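4.2 The simulated guest room and the work of the room attendants 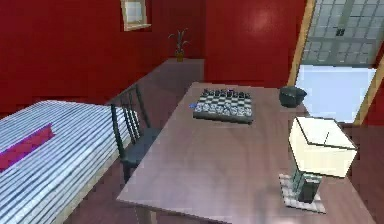 Figure 3. A rendered guest room from the Dellent set, with chess set, bowl and lamp on the table.

The rooms used in this part of the study were built for staff at the Aguiar, a mid-sized hotel where a tidying robot was being brought in to work beside the room attendants. Before it was allowed on an occupied floor, its behaviour was planned and checked in simulation. The software, Dellent, produces furnished rooms with different colours, layouts and loose objects. We were given access to 830 of these rooms and to the notes that went with them.

Figure 3 is typical of the rooms that caused discussion. The bed and the chair gave the attendants little to talk about. The table did. A chess set laid out for a game, a bowl standing close to the table's edge and a small blue object lying beside the board each call for a decision, and attendants make such decisions many times in a shift, mostly without speaking about them. The developers at Melleck had first sorted loose objects into two groups, hotel property and guest property, with the rule that hotel property goes back to its place and guest property stays where it is. The attendants did not recognise this as a description of their job.

Usha Amin, who had supervised the upper floors for several years, objected to the rule in the first review meeting. At the Aguiar the chess sets belong to the hotel. By the written rule, a game in progress would be packed away. "You never touch a game," she told us. "If the pieces are all back in their rows you can dust around it. If they're halfway across the board, you leave the whole table." The same went for jigsaw puzzles and open books. The small blue object was harder. Some attendants said they would leave it, some would move it to the bedside, and two said it would depend on whether it looked like something a child would miss.

These answers were collected over 50 review sessions, most of them held in the linen room at the end of the morning shift. Attendants looked at rendered rooms on a shared screen and said what they would do first, what they would leave alone and what they would report. Nanna Lauritsen ran the sessions and kept the notes. Time spent in review was paid at the normal rate. This had not been agreed at the start, and three attendants stayed away until it was.

The sessions changed the software in ways that can be traced. Of the handling rules in use at the end of the pilot, 81 had been added or reworded after a comment from an attendant. Bowls and glasses near a table edge are now moved inward before the surface is wiped. Lamps are not lifted at all. Where the robot can't place an object in any group, it stops work on that surface, carries on elsewhere and leaves a note for the attendant.

The notes became a job of their own. During the pilot the robot left 2972 of them, and each had to be opened, answered and closed on a handheld device. Attendants had been told that the machine would take over the light tidying and leave them more time for bathrooms and beds. In practice the time saved on tables was partly used up by the device. Fulgencio Villanueva described going back into a room he had already finished to answer a note over a hair clip. He did not think the robot was wrong to ask, but he wanted the question before he had closed the door, and his list of rooms for the day had no space in it for going back.

Management saw the notes differently. For Subbarao Rodrigues, who was responsible for rooms at the hotel, they were the first written record of something that had been hard to show to head office - how much judgement goes into a room that looks simple. He used them to argue against raising the daily room quota. He also said openly that another manager could use the same record to compare one attendant with another. The attendants had raised this point before he did, and from March names were removed from closed notes.

There was some disagreement over the rendered rooms themselves. Kazuhiro Uchida, the lead developer, considered the soft detail and plain textures good enough for planning, given that the layout was what mattered. Several attendants found it hard to judge a room they could not walk into. They said they notice smell, crumbs and damp towels before they notice furniture, and the screen offered none of these. One called the rooms "too clean to clean". A later version of the review screen let them mark a room as not answerable, and they used this option often in the first weeks and less often after that.

We return to the question of who answers the notes, and on whose time, in Section 5.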